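Basby wire-handling episodes, README

Read this before you train on the September batch, please! I collected it on our Citotix cell and one fault runs through a chunk of it.

The short version: the gripper force reading froze. The controller kept sending the last good value, so the logs show a nice steady grip while the finger was doing whatever it liked. I only caught it on a Sunday, when episode 19 dropped its wire and the force column didn't budge (I'd been staring at that flat line for ages and thinking how clean it looked).

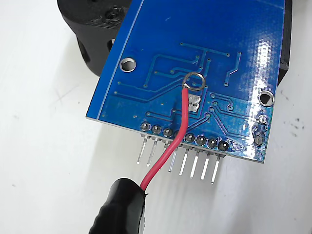
Gripper finger on the red lead, ring terminal at the board.

What's affected: episodes 8 to 19. Video and joint positions are fine in all of them, it's just the force channel that's junk. I left the numbers in the files and set force_valid to false, so filter on that.

The fix was a stale-data check in the Appiah driver. If the reading doesn't refresh in 2 cycles the arm stops and holds. It does trip now and then when the logger is busy, sorry, still working on that one.

Don't use the old driver with your hands in the cell. The force limit reads that same channel, so with a frozen value it won't stop for you.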